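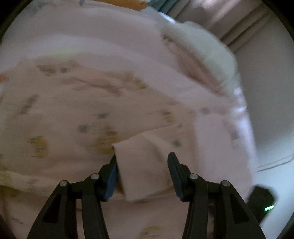 Call for participants: blanket and bedding folders, Clultham

Do you like folding laundry? We'd love to meet you! Rolta is looking for people to join our home linens sessions at the Clultham workroom, where we spend the day folding blankets, throws and bed sheets of every size and weight.

We're putting together a plain-language guide to folding big, floppy things, and we want it based on the way people really do it at home. Maybe you start from the corners, or halve it on the bed, or tuck it under your chin and hope for the best. All of that is welcome, and so are left-handed folders (we haven't had nearly enough of you so far).

What you'll do

You'll come in for 3 sessions, each 50 minutes long, with a 10 minute break between them. In each one you'll get a heap of bedding and fold it your own way, first on a bed and then on a table. After that we'll ask you to try a fold we've picked out, such as thirds with the edges turned in, and tell us what was annoying about it. We do want to hear the annoying parts!

Who can take part

Anyone 18 or over who can stand for a session and lift a heavy blanket. You don't need housekeeping or laundry experience, though if you've worked in a hotel or a laundromat, please mention it. Short sleeves are best, and please leave bracelets and big rings at home.

Pay and places

You'll be paid $40 per session, plus lunch. There are morning and afternoon groups all through January, and you can ask for the one that suits you.

To sign up, stop by the front desk at the Trernau building and fill out the short form. Tell us which blanket in your house is the worst one to fold.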